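Speaker notes – grasp segmentation and two-hand timing in the Allero pipeline
12 June 2024, Tuncay Kaplan presenting, Thanakorn Chaimongkol on questions

**Slide 1. Scope**

Software only. Hardware questions go to the end. The talk covers three things: how we recover gripper pose and opening from the wrist view, how we cut a folding demonstration into segments, and how the planner uses those segments. Skip the org chart if we start late.

**Slide 2. Pipeline**

- Recorder writes video and inertial data per hand, separate clocks.
- Zadow does pose. Visual-inertial, offline, one pass per hand.
- Tekin aligns the two hands in time and puts them in a shared frame.
- Allero segments and labels.
- Policy training reads from Allero and nothing upstream of it.

Say clearly that Zadow does not know there are two hands. People assume it does. The relative transform comes out of Tekin, and if Tekin is off by one video frame the handoffs look like collisions.

**Slide 3. Opening width**

Width is estimated from the image. The fingers sit in a fixed part of the view, so we crop, find the pads and fit a single parameter. Blue pads were easy to threshold until we started on denim.

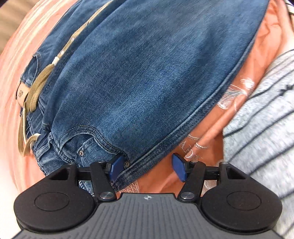

*Pads against jeans. Color threshold fails here, linkage fit holds.*

The old detector took the largest blue regions in the crop. On denim it merges pad and garment and reports a width with high confidence. The March release replaced it with a fit to the linkage: pivot caps first, then finger axes, pads only as a check. Slower, but the errors are now the kind we can filter.

If asked why we didn't repaint the pads: we would still have the old recordings to process.

**Slide 4. Segmentation**

A segment boundary needs a change in width and a drop in wrist speed. Either one alone over-segments. Smoothing window is 23 samples. We tried 50 and lost the short regrasps that happen when an operator picks up two layers and wants one.

Labels are approach, close, carry, release, smooth. "Smooth" is the weak one – closed fingers pressed flat look the same as a failed grasp until you check the other hand.
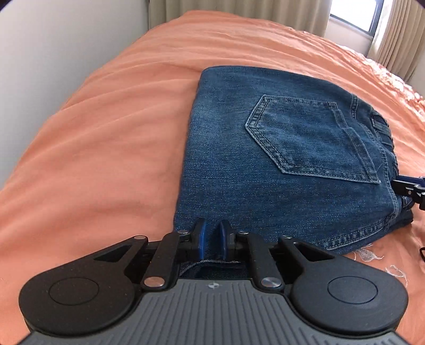
So the label for each hand is conditioned on the state of the other. In Allero this is a joint lattice over both hands with a transition cost, solved per episode. Transitions where both hands release at once are allowed but expensive. With jeans the waistband is stiff and the rest is not, so one hand often holds there while the other works along a fold, and the joint model picks that up where the single-hand model did not.

Pause for questions before the next slide. Pidov people will want the cost table; it is in the repo under `config/lattice`.

**Slide 5. Planner**

The planner takes segments as soft constraints. It can stretch carry, it cannot stretch close. Horizon is 20 steps. Replanning runs on every label change from the online segmenter, which is the same code with the backward pass removed.

Known problems:

- Online labels lag at release.
- Heavy motion blur drops the pivot cap detection, and we hold the last width.
- Tekin has no drift model. Long episodes need to be split by hand.

**Slide 6. Next**

Thanakorn has a branch that feeds width uncertainty into the lattice. Not merged. Do not promise a date.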